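Shopping for vegetables without being taken in

I have never trusted a greengrocer's display. It is built to make you buy more than you came for, and most of the advice about "choosing the freshest" repeats what your gran told you, right or wrong. I have tried a fair bit of it. Some of it holds up.

Start with leaves. People say to buy the darkest ones, but colour tells you very little when a pale cabbage is meant to be pale. Press near the base instead. If it gives like a sponge, leave it. 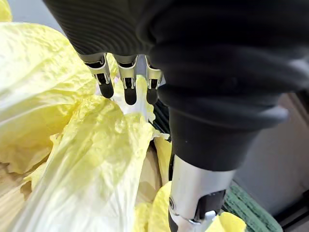 Cotbridge, January

The farm shop has gone over to open crates, and prices seem to have gone up with them. I can't say the crates do anything for the food. What they do is let you pick your own, so use that. Take one carrot if you want one carrot. I weighed a pre-packed bag of carrots marked 300 g last week and got 341, which sounds generous until you find the two soft ones at the bottom.

Carrots with the tops on are sold as fresher. Perhaps. The greens do wilt before the root does, so they make a decent clock, but they also pull water out of the carrot once you have it at home. Twist them off before it goes in the fridge.
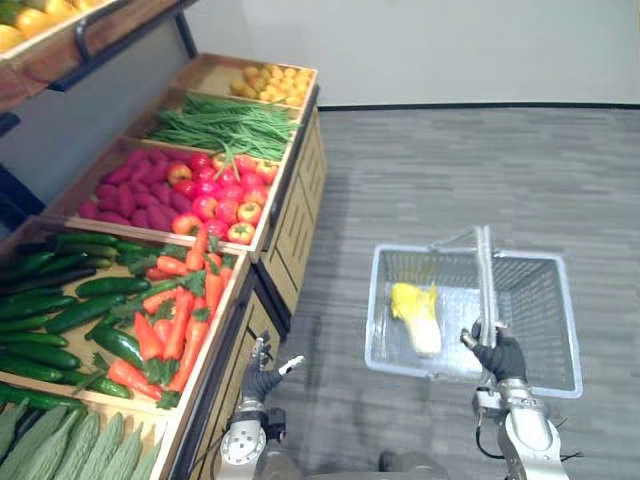

and the same goes for apples, which give off a gas that hurries other things along. Keep them away from the cucumbers and the green beans. A shop can put them wherever it likes because the stock moves quickly. Yours doesn't. Sweet potatoes want a dark cupboard and no fridge at all, whatever the label on the Wullex storage boxes says. I bought 2 of those boxes and they now hold clothes pegs.

Green beans get the snap test, and I do believe in that one. If a bean bends round without breaking, it's old.

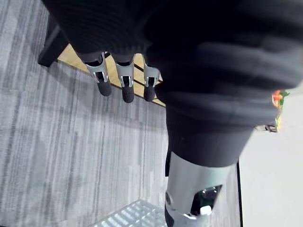 Crates are another thing people get sold. I was tempted by a set from Vasseur for the pantry, until I noticed they were just boxes at twice the price. Plain light brown wood, like the strip you can see behind the fingers there, is perfectly good for roots if you brush it out now and then. Don't soak it, and don't line it with plastic — the damp has nowhere to go and you'll have mould by Monday.

Bitter melon frightens people off, and the usual tip is to salt it for an hour. Half that is plenty. Slice it, scrape out the pith, salt, rinse and squeeze. It will still be bitter. Anyone promising otherwise is selling something. 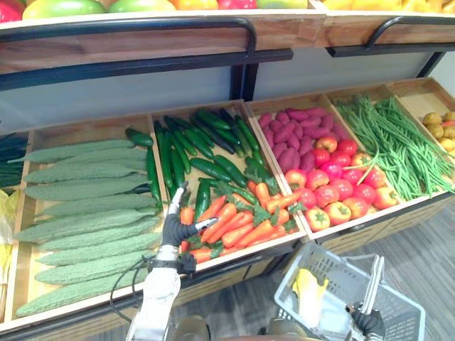 Bitter melons, with a cucumber that has strayed in from next door.

Choose firm ones that are still green, as yellow patches mean they are ripening. Wrap them in a paper bag and eat them within a few days. The Drellus green liners are supposed to double that, but mine went soft on the same day as the ones in paper.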